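Tecnología de productos horneados
Apuntes del tema 2: la masa quebrada en la fabricación de galletas

Antes de entrar en materia, una pequeña recomendación de quien lleva ya bastantes cursos dando este tema: no os lo estudiéis de memoria, por favor. La masa quebrada se entiende con las manos (y con un poco de harina en la ropa, qué le vamos a hacer), y luego los números se quedan solos.

La fórmula de partida que usaremos en prácticas es la de siempre: 200 g de harina floja, 100 g de mantequilla, 50 g de azúcar glas y 2 g de sal. Veréis que no lleva huevo ni agua añadida. La humedad la aporta la propia mantequilla, y por eso el gluten apenas se desarrolla y la galleta sale tan tierna y tan desmigable, que es justo lo que queremos en esta familia de productos.

El orden de incorporación importa mucho. Si mezclamos primero la grasa con la harina, la grasa recubre las partículas y dificulta que absorban agua: es el método de arenado. Si empezamos batiendo la mantequilla con el azúcar hablamos de cremado, que mete aire en la masa y da una pieza algo más ligera. Los dos son correctos, y en el obrador probaremos ambos para que comparéis. 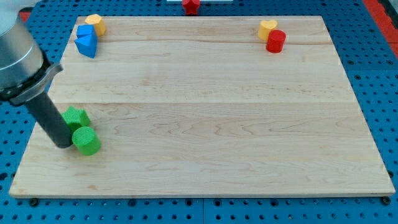
Una vez formada la masa, hay que dejarla reposar en frío, bien tapada. ¡No os saltéis este paso aunque vayáis con prisa! La grasa vuelve a endurecerse, la harina termina de hidratarse y al laminar la masa se deja trabajar sin pegarse al rodillo.

En la visita de noviembre a la planta de Dillero os fijaréis en que allí la masa pasa por un rodillo moldeador, sin laminado previo. En Warnent, en cambio, laminan y troquelan, y reincorporan los recortes a la masa fresca. Pensad qué efecto tiene ese recorte en la textura, porque volveremos a ello cuando hablemos de defectos.

Para la próxima clase traed leída la ficha de la galleta Arai y anotad en qué orden aparecen sus ingredientes. Ah, y la bata limpia, que luego pasa lo que pasa.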